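Went to the Lakari open day – anyone else there?

kestrel_moth
Got back from the Lakari open day in July and I'm still buzzing. We were in the 2 o'clock group, 20 of us, and they let you wander round while people were working.
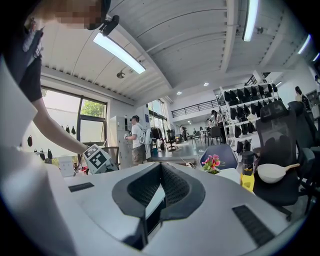 The bit I liked best was having a go with one of the hand-held grippers (they're lighter than I thought!). I managed to drop a sponge 5 times before I got it into the tub, and the lad on the next table did it first go, which was annoying. Worth the trip from Fivby, even with the parking.

panscrubber51
I was in the morning group. Nice people, but I came for robots and mostly watched folk moving things about by hand. Bit of a swizz if you ask me.

kestrel_moth
But that's how the robots get their practice data – they did explain it in the talk. Did you skip the talk?

panscrubber51
I was in the queue for tea.

Odd_Sprocket
Sort of with panscrubber here. The Nwosu day had an arm stacking crates all afternoon and my kids loved it. Lakari's is more one for grown-ups.

tin_lid
Disagree, my daughter wouldn't put the gripper down. She found the Nwosu one boring after ten minutes, same crates over and over.

Odd_Sprocket
Fair enough, mine are six and four so crates are about their level.

kestrel_moth
Has anyone been to Sotatden? Thinking of going to theirs next if they do one.

tin_lid
Went last year. You have to book, and wear flat shoes or they won't let you on the floor.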